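Opinion | Workplace & Tools

26 February 2019
By Kornél Kelemen

Every January I sit down with our budget, a big mug of tea and the best intentions, and every January I forget the fingers. The arm gets a line, of course! But those soft rubbery pads wear, and our last spare set from Peltar came to $2,226 (I'd set aside nothing). So please, friends, buy the small parts first and let the shiny thing wait.
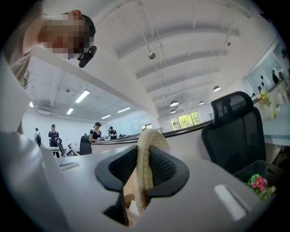

Stenach wrote back that spares bought too early just age in a drawer, and that 13 weeks' worth is plenty.

Related
Leasing or buying: the Hastthorpe numbers
Kolář on service contracts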